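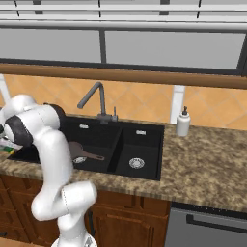 在仿真厨房水槽工位上对比两款夹爪

更新于2018年5月1日。适用于Grernley仿真环境的二月版及之后的版本，控制器为Grornik。旧版的接触参数字段名不同，见文末的字段对照。

适用范围

本页说明如何在同一条机械臂、同一个场景、同一套控制参数下更换末端夹爪，跑完一组抓取任务，并把结果整理成可以互相比较的表格。参与对比的夹爪是2款：Zedside平行夹爪和Qiu自适应夹爪。前者两指平动，指面平整；后者带被动关节，闭合时指节会贴合物体外形。

任务场景选用双槽水槽。水槽工位对夹爪有几项桌面抓取测不出来的要求：槽壁限制了手腕的倾角，中间隔梁限制了横向移动，龙头占掉了槽口上方的一块空间，平底锅一类的物体贴着槽底，指尖下探的余量很小。只做桌面抓取时，两款夹爪的成绩差别不大；换到槽内后，差别主要来自外形尺寸和闭合行程，夹持力的影响排在后面。

本页不涉及真机。仿真里的排序可以用来筛选方案，绝对成功率不要直接写进真机的验收指标。

准备工作

开始之前确认以下各项：

Grernley环境已安装，自带的厨房场景包能正常打开。
Grornik控制器与仿真进程在同一台主机上运行，或者两者之间的网络延迟稳定。
两款夹爪的模型文件都已导入，视觉网格和碰撞网格分开存放。
机械臂模型的末端法兰坐标系已经核对过。
磁盘上有足够空间存放每次试验的关节轨迹和腕部相机图像。

碰撞网格需要单独检查。厂商给的模型常常只有一份高面数的视觉网格，导入时被自动转成凸包，结果两根手指之间的空隙被填掉，夹爪闭合前就已经和物体发生接触。把碰撞显示打开，在手指全开的状态下从侧面看一遍，指间应当是空的。Qiu的每个指节都要有自己的碰撞体，不能把整根手指合成一个。

第一步：固定场景

在场景配置里关闭所有随机化选项，先得到一个完全可复现的基准场景。

scene.name = kitchen_sink_double
scene.randomize_layout = false
scene.randomize_texture = false
scene.randomize_light = false
scene.seed = 557

种子557只用于基准场景的调试。正式试验使用的种子另外列表，见第五步。

随后把任务物体放入左槽。本页以平底锅为例，锅身平放在槽底，锅柄朝向中间隔梁。锅柄的朝向对结果影响很大：朝向隔梁时，手腕可以从槽口上方下降，夹住锅柄中段；朝向后壁时，手腕要绕过龙头，可用的逆解很少。第一次搭建时先用朝向隔梁的姿态，流程跑通以后再增加别的朝向。

物体放好后，让仿真空跑一段，等接触稳定再保存初始状态。直接用手工填写的坐标作为初始状态，物体在第一个时间步往往与槽底有轻微穿透，求解器会把它弹开。弹开的幅度肉眼不一定看得到，但足以让同一种子下的两次试验结果不同。保存命令如下：

grernley scene settle --until-rest
grernley scene save sink_base

之后所有试验都从sink_base加载，不再改动物体坐标。

龙头和它旁边的把手在场景里都有碰撞体。为了让规划更容易成功而关掉龙头的碰撞，是这个工位上最常见的错误配置，得到的轨迹会从龙头弯管中间穿过去。检查scene.fixtures下每一项的collide字段，全部应为true。

第二步：安装夹爪并标定工具坐标系

两款夹爪的法兰到指尖距离不同。如果沿用同一个工具坐标系，较长的一款会在下降段提前碰到槽底，较短的一款则够不到锅柄，这样比出来的是偏移量填得对不对，与夹爪本身无关。

对每一款夹爪分别执行：

1. 把夹爪挂到法兰坐标系下，旋转量按模型文件中的安装方向填写，不要在控制器里再补一次。

2. 手指全开，在两指尖连线的中点建立工具坐标系。z轴沿手指伸出方向，y轴沿开合方向。

3. 让手指闭合到与锅柄厚度相当的开度，再次读取两指尖中点。Zedside的中点不动。Qiu的指尖在闭合过程中沿弧线运动，中点会沿z轴移动，移动量记入配置文件的tcp_shift字段。

4. 在Grornik中载入夹爪的质量和质心。仿真里重力补偿用的是模型自身的惯量，控制器里填错时不会报错，只表现为末端缓慢下沉。

5. 保存为独立的工具文件，文件名中写明夹爪型号和配置版本。

tool.zedside.frame = fingertip_mid_open
tool.zedside.tcp_shift = none
tool.qiu.frame = fingertip_mid_open
tool.qiu.tcp_shift = from_closing_table

验证方法：在槽口上方选一个空旷的点，让末端绕工具坐标系原点旋转，观察指尖中点。标定正确时该点保持不动，只有手腕和前臂在绕它转。如果指尖画出一个小圆，说明偏移量有误，圆的半径就是误差的大小。这一步在两款夹爪上都要做，跳过以后后面的数据基本没有用处。

第三步：检查臂型

换夹爪以后工具长度改变，同一个目标位姿对应的臂型可能翻转。臂型翻转会带来另一组肘部位置，与槽沿和龙头的距离也随之改变，两款夹爪之间就多了一个不受控的变量。

处理办法是在Grornik里锁定肘部分支。先用Zedside手动把臂移到预抓取位，肘部抬在水槽左侧边沿的上方，前臂由此向下伸；读取当前分支编号，写入公共配置：

planner.elbow_branch = lock
planner.branch_source = pregrasp_zedside

再换上Qiu，用同一分支求逆解。能求出解，继续下一步。求不出解，把基座位置沿台面方向微调，两款夹爪重新检查，直到同一个基座位置对两者都有解为止。基座位置一旦确定，整组试验中不再改动。为每款夹爪各找一个最佳基座位置也是一种合理的比较方式，但它回答的是另一个问题，两种做法的结果不能放进同一张表。

关节余量也在这一步记录。取预抓取位、抓取位、提起位三处，导出各关节到软限位的距离，存为margin文件。后面分析失败原因时，经常需要回头看某一次规划失败是因为碰撞还是因为关节到限。

第四步：设置腕部相机

腕部相机固定在夹爪本体上，随夹爪一起更换，因此每款夹爪有自己的外参。内参保持一致，分辨率、视场角和近裁剪面都不要改。近裁剪面容易忽略：设得过大时，离镜头最近的夹爪本体会从图像里消失，画面显得更开阔，而真机上并没有这部分视野。

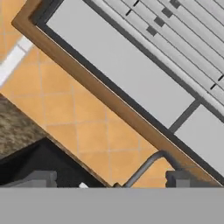

腕部视角的遮挡量要在手指全开时先核对一遍，再进入正式试验。核对时把手腕转到任务中会出现的大倾角，逐项看图像下缘。夹爪本体应当是横贯底部的一条灰色带，两根深灰色手指从带的上沿伸出，中间留有宽的空隙；左侧手指的轮廓是带台阶的大块，右侧的较小，接近方形。两指在图像里大小不同，写遮罩时就不能假设左右对称，左右各画一个多边形。另一个要留意的地方是底部中间那根弯曲的深灰色细杆，它的下端被灰色带挡住，颜色又和手指接近，用灰度阈值生成的遮罩会把它和右侧手指连成一片。遮罩应当由仿真的分割通道导出，按物体编号取夹爪本体和手指，不要按颜色取。同一视角里橙色瓷砖占了左侧和中部的大块面积，纹理重复，砖缝呈斜向网格，基于特征点的位姿估计在这种背景上容易错配，建议把特征点匹配限制在物体包围框之内。

遮罩生成以后，分别在全开、半开、闭合三个开度下导出，存进同一个目录。Qiu的手指在不同开度下轮廓变化明显，只存全开状态的遮罩不够用。Zedside的手指只做平移，可以由全开遮罩按开度平移得到，但为了处理流程统一，仍然建议三个开度都导出。

mask.source = segmentation
mask.include = gripper_body, finger_left, finger_right
mask.openings = open, half, closed

如果所用的抓取检测器自带手部遮挡处理，先关掉。两款夹爪中往往只有一款在检测器的训练数据里出现过，打开以后得到的比较不公平。

第五步：编写试验表

试验由夹爪和任务条件组合而成。每款夹爪跑三种条件，合计6种配置：

Zedside，锅柄朝隔梁，常规摩擦
Zedside，锅柄朝隔梁，低摩擦
Zedside，锅柄偏转，常规摩擦
Qiu，锅柄朝隔梁，常规摩擦
Qiu，锅柄朝隔梁，低摩擦
Qiu，锅柄偏转，常规摩擦

每种配置重复10次，使用同一份种子列表。种子只控制物体初始位姿的小扰动和控制噪声，不改动布局、材质和光照。种子列表写入文件并随结果一起归档，两款夹爪按同样的顺序读取，这样同一行的两次试验面对的是同一个初始扰动，可以做配对比较。

低摩擦条件用来模拟沾了水或洗涤剂的锅柄。只修改锅柄与指面这一对材料的摩擦系数，槽底与锅底之间的系数不动。两处一起改，锅在槽底滑动的幅度变大，失败里会混入推走物体的情况，与夹不住的情况难以分开。

单次试验的流程固定如下：

加载sink_base，应用种子扰动，等待静止
从起始位运动到预抓取位
手指全开
沿工具z轴下降到抓取位
闭合，保持
竖直提起，越过槽沿
悬停
记录结果，重置

下降段和提起段用直线插补，速度在两款夹爪之间保持一致。闭合段的速度不要求一致，按各自的额定值设置。闭合完成的判据采用力阈值和位置停滞两个条件同时成立。只用力阈值时，Qiu的被动关节在贴合过程中会出现短暂的力峰，控制器提前认为已经夹稳，随后的提起动作开始得过早。

第六步：定义成功与失败

判据在跑试验之前写定，写进配置文件，中途不改。

成功：提起后锅体与水槽各表面均无接触，悬停阶段结束时锅柄仍在两指之间，锅体相对夹爪的转角没有超过设定上限。

失败分为以下几类，每次只归入最先发生的一类：

规划失败，预抓取位或抓取位无解
下降碰撞，手指或夹爪本体碰到槽壁、隔梁、龙头或锅体
空夹，闭合后未接触锅柄
滑脱，提起或悬停阶段脱离
转动超限，夹住但锅体绕锅柄轴线转动过大
提起碰撞，锅体或手臂碰到槽沿、龙头

转动超限单独列出，原因在于平行夹爪夹住圆截面或近似圆截面的柄时，锅体的重心偏离夹持点，很容易绕柄轴翻转。如果把这一类并入成功，Zedside的成绩会偏高；并入滑脱，又看不出问题出在指面形状上。

提起碰撞多数与夹爪无关，是轨迹太低造成的。如果这一类在两款夹爪上都频繁出现，停下来修改提起高度，全部重跑，不要只补跑失败的几次。

第七步：运行

先用基准场景各跑一次，打开图形界面，从外部视角看完整个过程。外部相机放在水槽正面偏高的位置，能同时看到基座一侧的臂身、两个槽和龙头。确认无误后关闭图形界面，批量运行：

grernley batch run --table sink_compare --headless
grernley batch status

运行期间不要在同一主机上开别的重负载任务。Grornik按真实时钟下发指令，主机过载时指令会晚到，仿真并不等待，表现为轨迹跟踪误差忽大忽小。批次结束后先看延迟日志，超限的试验作废重跑，作废记录保留。也可以改用同步步进模式，让仿真等待控制器，代价是批次时间变长：

controller.sync = lockstep

两款夹爪必须使用同一种时钟模式。

第八步：整理结果

每次试验输出一行，字段包括夹爪、条件、种子、结果类别、闭合用时、悬停阶段锅体转角、下降段最小间隙。汇总时先按条件分组，再比较夹爪。把所有条件合在一起算一个总成功率意义不大，条件的数量和权重是人为选的，总分随之变化。

配对比较的做法：取同一条件、同一种子的两行，分成两者都成功、仅Zedside成功、仅Qiu成功、两者都失败四种情况。中间两种的数量才反映夹爪之间的差别。每种配置的重复次数不多，两者数量接近时，写“未见差别”即可，不要用小数点后的百分比去排名。

最小间隙这一列值得单独画图。横轴为下降深度，纵轴为夹爪本体到最近固定物的距离，每款夹爪一条曲线。在水槽工位上，曲线的最低点通常出现在夹爪本体经过槽口高度的时候，此时最近的固定物是隔梁或槽的前壁。本体较宽的一款在这里余量小，物体位置稍有偏移就会变成下降碰撞。曲线能把“外形太大”和“夹不稳”两类问题分开，对后续选型比成功率更有用。

常见问题

同一种子两次结果不同

先检查sink_base是否在静止后保存，再检查时钟模式。两者都没有问题时，看求解器的线程数设置，多线程求解下接触的处理顺序可能变化，把solver.threads设为单线程后重试。

夹住后锅柄在指间高频抖动

接触刚度与时间步不匹配。减小时间步，或者降低指面的接触刚度，两款夹爪用同一组数值。不要用加大阻尼的办法消除抖动，阻尼过大时低摩擦条件下的滑脱会被掩盖。

Qiu闭合后指尖内扣，锅柄被挤出

检查tcp_shift是否生效。未生效时抓取点偏浅，锅柄落在远端指节的前半段，指节一弯就把柄推出去。修正以后抓取点会深一些，需要重新确认指尖与槽底之间的间隙。

Zedside夹住后锅体翻转

夹持点向锅身方向移动，缩短力臂。移动时注意手指与锅沿的距离。仍然翻转时，如实记为转动超限，不要靠提高夹持力通过试验，除非该力值在产品额定范围内，并且另一款也按同样的原则设置。

腕部图像中目标被手指挡住

预抓取位保持手指全开，在此处完成位姿估计，下降段不再更新视觉结果。如果任务要求下降过程中持续更新，把相机安装位沿夹爪本体外移，然后重做外参和全部三个开度的遮罩。

预抓取位有解，抓取位无解

看margin文件中腕部关节的余量。多数情况是手腕倾角过大，把抓取姿态绕锅柄轴线转回竖直方向一些。与肘部分支锁定冲突时，回到第三步重选基座位置。

字段对照

二月版之前的字段写在前，现行字段写在后。

contact.k：contact.stiffness
contact.d：contact.damping
tool.offset_close：tool.tcp_shift
scene.rand：拆分为randomize_layout、randomize_texture、randomize_light
controller.rt：controller.sync，取值含义相反，迁移旧配置时要手动修改

旧配置可用grernley config migrate转换，controller.sync一项不在自动转换范围内。转换完成后重新运行第二步的旋转验证，再开始新的批次。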